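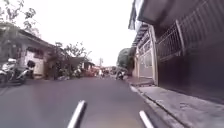 生活技術史II 第5回 講義資料
家庭の水と暖房:共同井戸から配管へ

1. 前回の補足
前回の配布資料で、共同井戸の利用時間を「早朝のみ」と書きましたが、夕方の水汲みもありました。各自訂正しておいてください。

2. 水を運ぶ労働
19世紀の都市では、水道本管が通っていても、各戸まで引き込まれていない地区が多く残っていました。住民は共用栓や井戸から桶で水を運びます。運ぶのは主に女性と子どもで、賃金の出ない仕事であったため、統計にはほとんど現れません。手がかりになるのは日記、家計簿、裁判記録などです。
授業では、下宿屋を営んだブラベツ家の家計簿(翻刻:オルドジフ・ブラベツ)を読みます。全91葉のうち、配布したのは冬の18葉です。水売りへの支払いは「水」とだけ書かれ、量の記載がありません。支払いの間隔から使用量を推定する方法は、演習で扱います。

3. 炉からストーブへ
開放炉は熱の多くが煙突から逃げます。鋳鉄製ストーブの普及で燃料は節約できましたが、灰の処理と黒鉛磨きという新しい家事が増えました。道具の改良がそのまま家事時間の短縮になるとは限らない、という論点は第3回の洗濯の回と共通です。
用語:
・火床 燃料を載せて燃やす部分
・ダンパー 煙道の空気量を調節する板
・湯沸かし槽 ストーブの側面につく貯湯部。後の給湯設備の前身とされる

4. 配管の導入と格差
屋内配管は、まず新築の上層住宅に入りました。借家では工事費を家主と借家人のどちらが負担するかが争われ、導入が遅れます。バンの論文は、同じ通りの中でも持ち家と借家で差が出たことを指摘しています。下水が未整備のまま給水だけが先に進み、汚水溜めがあふれた地区もありました。

5. 演習課題
配布史料の支払い記録を表にまとめ、水と薪の支出がどの時期に重なるかを調べること。そのうえで、理由として考えられることを756字以内で書きなさい。推測の部分は、史料から読み取れる部分と区別して書くこと。
提出は10月末、17時まで。共同研究室前の箱に入れてください。メールでの提出は受け付けません。

参考文献(いずれも図書室の指定図書棚)
ソウミヤ・アイヤー『桶と蛇口』第2章
バン・ゴヌ「借家における給水設備の負担」
マキシミリアーノ・バリエントス『台所の燃料史』 ※貸出は一晩のみ

次回は照明を扱います。アイヤー第4章を読んでくること。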